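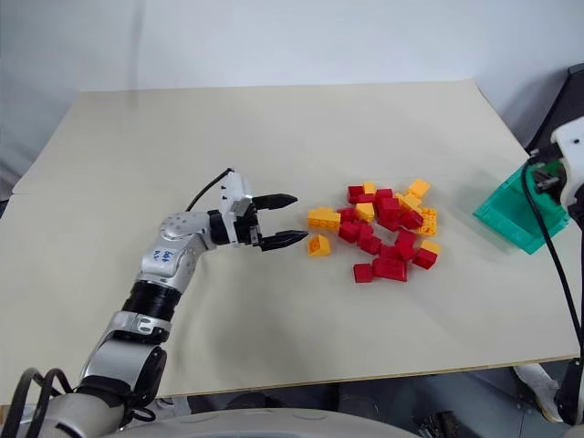 Wer langsam läuft, läuft nicht falsch

Im Oktober habe ich meine Laufuhr in die Schublade gelegt und seitdem nicht wieder herausgeholt. Das war keine große Entscheidung. Der Akku war leer, das Ladekabel lag im Büro, und ich bin trotzdem losgelaufen. Nach einer Stunde war ich wieder zu Hause und konnte nicht sagen, wie schnell ich gewesen war.

Ich laufe seit vielen Jahren, meist allein, manchmal mit der Gruppe aus Vinberg. In dieser Zeit hat sich das Gespräch unter Hobbyläufern verändert. Früher fragte man nach der Strecke, heute fragt man nach dem Schnitt. Wer im lockeren Dauerlauf sieben Minuten für den Kilometer braucht, schiebt gleich eine Entschuldigung hinterher: das Knie, die Nacht, die Kinder. Ich halte das für eine Fehlentwicklung.

Die meisten von uns laufen ihre ruhigen Einheiten zu schnell. Das weiß jeder, der einmal ein Trainingsbuch aufgeschlagen hat, und trotzdem hält sich kaum jemand daran. Schuld ist aus meiner Sicht die Öffentlichkeit des Trainings. Jede Runde landet im Netz, mit Karte, Puls und Höhenmetern. Mein Laufpartner Koen Van der Linden hat mir einmal seine Jahresbilanz gezeigt: 1.799 Kilometer. Im Jahr davor waren es 1.251 gewesen. Er war stolz darauf, und das durfte er auch sein. Im Frühjahr darauf saß er mit gereizter Achillessehne auf dem Rad. Ob das eine mit dem anderen zu tun hatte, kann ich nicht beweisen. Er selbst glaubt es.

Gegen Wettkämpfe habe ich nichts. Beim Herbstlauf in Ulesley bin ich gern dabei, und wenn ich eine Nummer trage, will ich auch schnell sein. Theano Drakos hat dort ihre Altersklasse gewonnen, mit 74 Jahren. Ich habe sie hinterher gefragt, wie sie trainiert. Viermal die Woche, sagte sie, davon dreimal so, dass sie sich dabei unterhalten kann. Einen Pulsgurt besitzt sie nicht.

Nun kommt an dieser Stelle immer derselbe Einwand: Ohne Daten gibt es keinen Fortschritt. Für Leute mit Trainer und klarem Ziel stimmt das. Nélida Olivares, die bei uns die Bahneinheiten leitet, arbeitet mit Zwischenzeiten, und ich wüsste nicht, wie sie es anders machen sollte. Aber auf der Bahn sind wir einmal in der Woche. Die übrigen Läufe dienen der Grundlage, und für die reicht die Frage, ob man noch in ganzen Sätzen sprechen kann.

Mich stört auch, was das Tempo mit den Anfängern macht. Zu unserer Gruppe kommen im Herbst regelmäßig neue Leute. Viele bleiben nach 2 oder drei Terminen wieder weg, und wenn man nachfragt, heißt es, sie seien zu langsam gewesen. Zu langsam wofür? Wir haben eine Runde um den See gedreht. Die Schnelleren hätten am Steg warten können – getan haben wir es selten, ich auch nicht.

Mein Vorschlag ist bescheiden. Wer eine Uhr hat, soll sie bei den ruhigen Läufen zu Hause lassen oder wenigstens die Anzeige auf die Tageszeit stellen. Und Laufgruppen sollten einen Termin anbieten, bei dem der Langsamste vorne läuft. In Vinberg probieren wir das gerade aus. Abends um halb sieben, Treffpunkt am Parkplatz, Stirnlampe mitbringen.

Diese Website verwendet Cookies. Mit der weiteren Nutzung stimmen Sie dem zu. Einstellungen | Akzeptieren

© Lauftreff Vinberg | Kontakt | Impressum | Nach oben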